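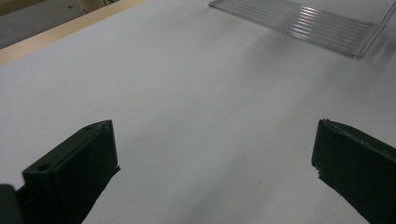

Iwona Grabowska
Workshop editor, Dumstead

How to set up a white work surface on a wooden table

A white board on top of a wooden table is a good place for small jobs such as sorting screws, fitting a phone case or trimming labels. Small parts show up well on it, and the table underneath is spared the scratches. Setting one up takes 20 minutes if the board is already the right size.

What you need

A smooth white board, a little smaller than the tabletop
Mild dish soap and two soft cloths
Non-slip matting or removable adhesive pads
A shallow tray for whatever you are working on

Clean the table first

Clear the tabletop and wipe it with a damp cloth. Dry it right away, going along the grain. Grit left under the board will mark the wood as soon as the board moves.

Lay the matting 5 inches in from each edge of the board's footprint. If you use adhesive pads, press one near each corner and one in the middle.

Set the board down

Lower one long side first, then let the rest down slowly. Leave a strip of wood showing along the edges so you can get your fingers under the board later. Press on each corner. If one rocks, add a second layer of matting there.
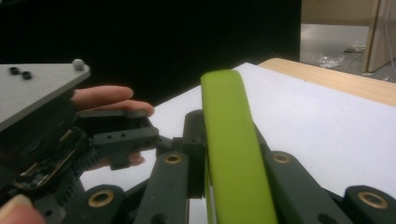

Wipe the top with soapy water, then with plain water, and let it dry. Tiny specks that stay behind usually come off with a fingernail or a plastic card. Don't use scouring pads. They dull the finish, and dirt settles in the dull patches.

Arrange your tools

Put the thing you are working on near the middle and keep the tray to the side of your stronger hand. Sit down and reach for everything once before you start. Move anything you have to stretch for.

Run cables toward you or off one side, and keep them clear of your sleeves.
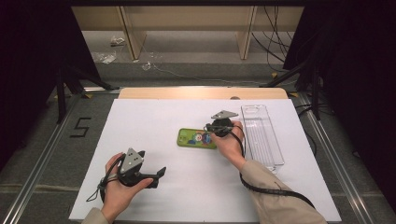 A phone should lie flat, and a case with a bright color or pattern is easy to find when the board fills up. Long narrow trays take less room if you turn them so the short end faces you.

Looking after the board

Wipe it down at the end of each session. Lift it once a month, shake out the matting and check the wood for damp. When the top is too scratched to clean, turn the board over and use the other side.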